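August, late evening

I promised myself to write this the same day, because when I wait I remember only the lunch. Today was the open day in Trindade. I left home too early and was at the gate before it was opened, so I walked two times around the building and ate my sandwich at half past nine in the morning.

At the desk they gave me a paper badge and a map with the rooms. Somebody had written that 300 visitors were expected, and by eleven o'clock I believed it. The corridor was so full that a school class had to sit on the stairs. The big hall was for the companies. Clanemier had the largest stand, with free bags and a screen as high as a bus, and a man who spoke very fast about warehouses. I took the bag. It is a good bag. From his speech I kept one number, that their sorting line in Lelutlow moves 3,000 parcels in an hour, and then I was tired of the hall and looked at my map again.

What I really came for was the small workshop on the upper floor, where the Plollix group shows its two-arm system. I read about them in spring and I have wanted to see it since then. Thirty-four years I worked with pipes, first for houses and later for the water company, and when I read that somebody teaches a machine to hold a pipe, I want to see how it holds.

The demonstration was led by Joris Maes. He is younger than I expected and he has a calm way of speaking, with pauses, so I could follow everything. He had a rule that visitors may ask whenever they want, also in the middle. I liked that. At other places today the questions were "at the end" and at the end there was no time.

He explained first what is difficult. One arm that picks up one thing from a table is old news, he said. But two arms on the same piece must agree with each other. If the left one pulls a little and the right one does not know it, the piece turns, or something bends. With a rigid pipe you see the mistake immediately, and this is why they like to practice with it. I wrote this in my notebook because it is the same with two people. My colleague and I needed a whole winter before we could carry a long length up a staircase without shouting.

Then he told us how it learns. A person guides the arms through the work, many times, and everything is recorded. For the task he talked about they have 598 recordings so far. A boy asked if that is a lot. Joris said that it sounds like a lot until you try the same thing with a different cloth on the table, and that they started to see good results only after the first 200. The boy wanted to know if the robot gets bored. Joris answered him seriously, that the robot does not, but the person does, and the recordings made just before lunch are the worst ones. I think he meant it.

I could stand in the second row, and later, when the school class went away, in the first. I had expected more noise. My old pipe cutter was louder than the whole room. I watched the grippers most of the time, I must say. A pipe wants to be held near where the load comes, and I was curious if the fingers would go to the right place or just anywhere.

Joris has sent some pictures to everyone who left an e-mail address, and they were already there when I came home. I put them in here.
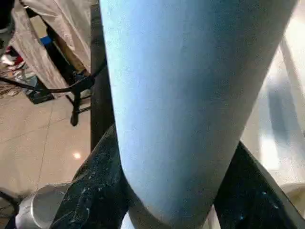
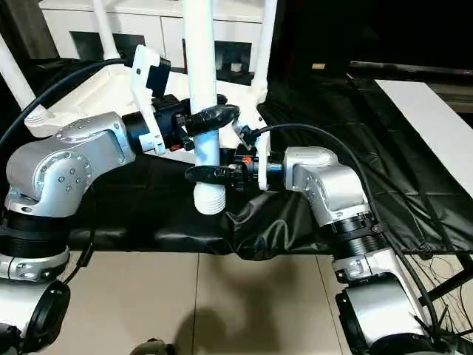 The two arms on the white pipe, left gripper above and right gripper below: this is one line I want to keep with the second picture. 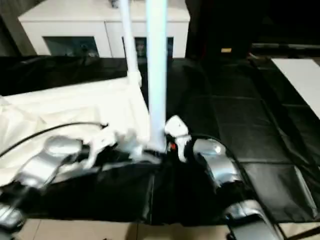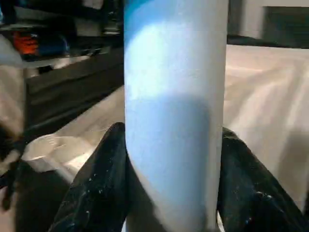

I asked two questions. The first was about force: how does it know when to stop squeezing? He said that this depends on the material and that they are still careful with the settings, and that a soft grip that slips is a smaller problem for them than a hard grip that breaks the part. The second was if it can feel a thread which starts crooked. Every plumber knows this feeling in the hand, the small resistance that says stop, go back. He thought for a while, and then he said no, not in the way that I mean. He asked me to describe it more exactly, and I tried, but in English I did not have the words for it. I turned my hand in the air like somebody who opens a jar. He wrote something down anyway - I would like to know what.

After this I wanted to see the drawing office on the ground floor, but it was closed already at three. I drank a coffee which cost too much and sat outside next to a family with a tired little girl. She had the same Clanemier bag and had put her shoes in it.

In the train I thought about whether I was a bit sad. Some of the older visitors said loudly that this will take the work away from the young ones. I don't know. I have seen what the knees look like after thirty years under sinks, mine for example, and I would have given some of this work to a machine with pleasure. But I also would like that somebody still learns the feeling with the thread before it is forgotten, and I don't know how you record such a thing.

I must write to Joris tomorrow and say thank you for the pictures. Perhaps I can look up the right words first and explain the thread properly. Also I have to find the other notebook, the green one, in which I made the drawings from the pumping station, because he said he would be interested to see them. It must be in the cellar with the boxes. And call about the boiler before noon.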